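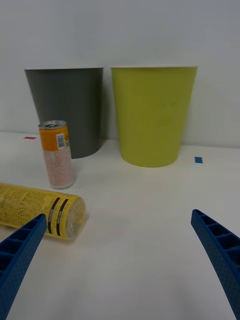 Dois recipientes, um cinza e outro verde-amarelado, sobre mesa branca.

Prakulora lança o Gustus, boletim de rajadas para a serra de Pledus
23 de outubro de 2003
Por Yi-chun Sin, meteorologista, Prakulora

Quem mora na serra conhece bem a história: o rádio avisa "vento moderado na região", a gente sai de casa tranquila e na curva do mirante quase perde o chapéu (eu já perdi dois!). Pois é com muita alegria que anuncio o Gustus, nosso novo boletim de rajadas, feito só para Pledus e para o vale do Chuang. Começa a circular hoje mesmo, de graça, por correio eletrônico e fax.

Eu queria esse boletim desde que cheguei à Prakulora. A previsão regional trata a serra e a baixada como se fossem o mesmo lugar, e quem já subiu até a estação do alto, a 1153 metros, sabe que são mundos diferentes. Quando entra uma frente fria pelo sul, o vento se espreme na garganta do Chuang e sai do outro lado bem mais forte do que entrou. Em março registramos lá em cima uma rajada de 60 km/h numa tarde em que na praça de Pledus mal se mexiam as bandeirinhas.

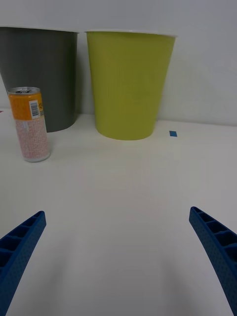 O que vem no boletim

O Gustus sai duas vezes por dia, de manhã cedinho e no fim da tarde. Traz a rajada máxima prevista para o alto, a encosta e a baixada, a direção do vento e as horas em que a coisa deve apertar. Quando houver risco para telhados, estufas ou para quem dirige caminhão alto na estrada velha, mandamos um aviso extra, a qualquer hora. Tentei escrever tudo em língua de gente, sem hectopascal para todo lado, mas quem gosta dos números vai encontrar a tabela completa no final.

Durante os testes, 380 assinantes receberam o boletim e muitos me escreveram de volta. Produtores de tomate pediram o horário da calmaria para pulverizar, e entrou!

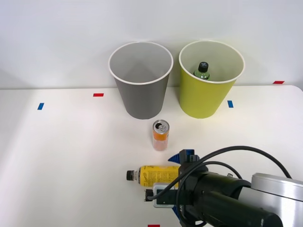
Teve também quem reclamasse do tamanho da letra no fax, com toda a razão, e já aumentamos. O que ainda não sabemos fazer direito é prever rajada de trovoada de verão, aquela que nasce e morre em meia hora. Nesses dias o boletim vai dizer apenas que a chance existe e em que parte do vale, e eu prefiro assim a inventar um número bonito.

Para assinar, basta escrever ou telefonar para a Prakulora e dizer em que ponto da serra você está. Se o vento aí não bater com o que eu previ, me conte, por favor, que leio tudo.

Contato: Prakulora, setor de imprensa | © 2003 Prakulora. Todos os direitos reservados. | Voltar ao topo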